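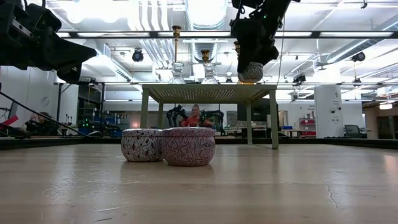 TELLETNESS, 2020-09-23. Skarkovier will begin selling its leaf-pattern storage tins as single pieces in October, the company said Wednesday. The round lidded tins have until now been sold only in nested sets, and a customer who dented one lid had to buy the whole set again.

The change covers the pink-mauve and the greyish-white versions. Both carry the same style of leaf print and will keep their present sizes. Skarkovier said the tins will ship from its Telletness warehouse with the lid taped at two points and a paper sleeve around the body. The cardboard divider used in the sets will be dropped.

Lamisi Dogbe, who manages the housewares line, said most service requests over the past year concerned lids.

"A lid gets dropped and the rim goes out of round," Dogbe said. "After that it either sticks or lifts off by itself. People asked for one tin. We had no item number for one tin."

The company logged 644 requests for single tins or replacement lids in the 12 months through August. Of those, 108 came from shops, mainly tea and baking supply stores that keep the tins on open shelves. Replacement lids will not be sold separately. Dogbe said the lid and body are formed as a pair and that lids from one batch can be loose on bodies from another.

Printing stays at the Öztürkmen plant in Drernport, where the pattern is laid down on flat sheet before the metal is cut and rolled. The plant changed its clear coat in the spring after shops reported rub marks on the darker parts of the print. Tins with the new coat carry a letter D stamped on the underside. Stock without the letter will be sold first and is covered by the same terms.

Skarkovier advises buyers to wipe the tins with a damp cloth and dry them at once, including the inside of the lid rim. They should not be soaked or put in a dishwasher. The tins are suited to dry goods such as tea, cookies, buttons and thread. The seal is a plain friction fit and is not airtight, and ground coffee kept in one for more than a few weeks will lose flavor. Loose salt should be kept in a bag inside the tin.

Stacking is limited to tins of the same size or smaller on top. The lids have a shallow raised edge that holds the tin above in place on a level shelf. The company does not recommend stacking on glass or on waxed wood, where the bottom tin can slide.

Existing sets remain on sale until stock runs out. Orders already placed for sets will be filled as sets and cannot be split. Shops that want to switch an open order to single tins must cancel it and enter a new one under the new item numbers, which will be sent out with the fall price sheet. The minimum shop order for single tins is one carton per size and color, and cartons may not be mixed.

The tins will be stocked at first by 41 shops in the Telletness and Drernport areas, with mail orders opening later in the month. Skarkovier has not set prices for the single tins. Dogbe said the price per tin would be somewhat higher than in a set, mostly on account of packing.

Returns of dented tins will be handled by the shop of purchase. Mail order customers should keep the paper sleeve, which carries the batch number.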